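Chapter 4
Planning and Budgeting a Bench-Scale Automation Cell

Learning goals
By the end of this chapter you should be able to build a complete cost plan for a two-arm bench cell, separate one-time costs from recurring ones, and defend your choices to whoever signs the purchase order.

4.1 The arm is the easy part

Ask a class to budget for a robot cell and nearly everyone starts with the arms. Fair enough, they're the exciting bit! They also come with a clear price, a part number and a delivery date. The trouble starts with everything bolted, tied, wired or set down beside them, and that is where a good planner earns their keep. Sihan Jiang, whose purchasing worksheets we use throughout this book, calls these items "the rest of the bench" and gives them their own page before a single quote is requested.

Our running case is Morndale, a small firm that wants to test whether a pair of arms can handle stems and vases for its event displays. Flowers are a wonderful planning problem. They vary in height, they overlap, and each new variety can upset a grasp that was fine the day before.
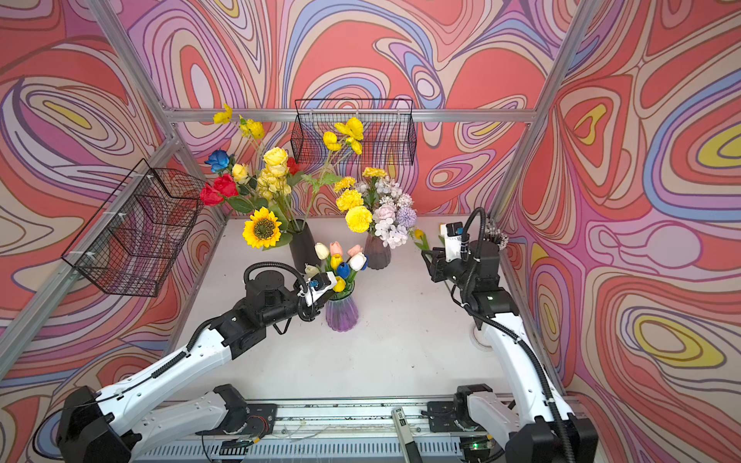 A useful first pass at any budget is to sort the whole cell into four groups: structure, motion, sensing and work materials. Structure covers the aluminum extrusion, the mounting rail along the front and the slotted cable duct below it, plus storage such as the two wire-mesh baskets hung from the frame. Motion covers the arms, bases and grippers. Sensing covers the wrist cameras with their mounts and connectors. Work materials cover the three vases and the mixed bouquets in them, and students forget this group more than any other. Even the ties holding up a basket belong on somebody's list.

Morndale's first draft put structure at $1,280. The revised figure, once brackets and cable duct had been added, was $1,364. The difference is small, but it shows how a tidy-looking line can grow when you walk over to the bench with a clipboard and look properly. Go and look. It's the best hour you'll spend on the whole plan.

4.2 One-time and recurring costs

Extrusion is bought once. Work materials are bought again and again, and the rate depends on how hard you plan to run the cell. Morndale set aside $400 for its opening stock of stems and vases, then $40 a month for replacements starting in September. Two suppliers were compared: Druletti, which sells mixed cartons, and Urrego, which sells by the single stem and ships from its Mallodport warehouse. Cartons cost less per stem. Single stems let you replace exactly what has worn out, and that matters once your trials depend on a particular variety.

Variety deserves real thought at this stage. A smooth, cup-shaped tulip and a daffodil with a fringed trumpet are both yellow, yet they ask different things of a camera and a gripper. Toothed leaves crossing in front of a stem make the job harder again. If your plan calls for that kind of clutter, price it now and enjoy choosing it.

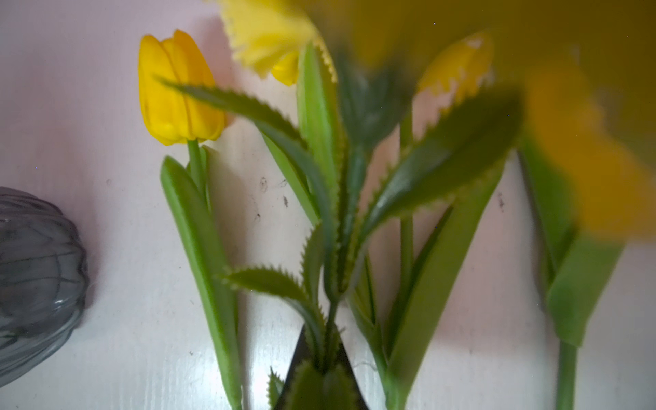
4.3 Writing the equipment list

Start with a blank sheet and five columns: item, group, quantity, unit cost and lead time. Fill in the item column first, working from the table outward to the frame, and leave every price empty until the list is finished. Then mark each line as one-time or recurring. Lines with long lead times go to the top of the ordering schedule, whatever they cost.

Before reading on, draft a list for a cell of your own choosing and keep it handy. You'll revise it in Section 4.4, where we add spares and shipping.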